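## 4. Setting up the table and your first take

Right, the Hovham pair should be charged by now, so let's get them working. I do this bit standing up, and I'd ask you to do the same, as you'll want both arms free to move.

1. Put a small table against a plain wall. Mine lives in a corner, and anything square and steady is fine.
2. Set out a few things to work with. Bottles, a little pot of flowers, a card in a holder, whatever you've got handy!
3. Take one gripper in each hand and open the jaws.
4. Check that the marker cubes are clean and nothing's covering them (sleeves are the usual culprit).
5. Let the cables hang down towards the floor, then take one step left and one step right. If anything tugs, sort it now.

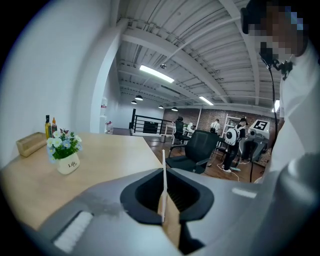
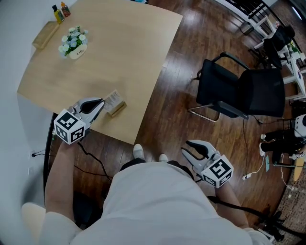

*Fig. 4: By the table with the flowers and the two bottles; the marker cubes show in the second picture.*

6. Open Akex on your computer, choose **New take** and hold both grippers still until you hear the beep.
7. Do your task at an ordinary pace. I keep mine under 40 seconds, though Akex will happily go on for longer.
8. Close both jaws together to finish (I forget this constantly).

**Note:** Akex stores up to 1,000 takes before it wants you to clear some out. I move mine across every Sunday.

**Caution:** Keep your fingers out of the jaws while the grippers are calibrating. And please look where the cables are before you walk off!

If the beep doesn't come after 2 tries, go back to step 4.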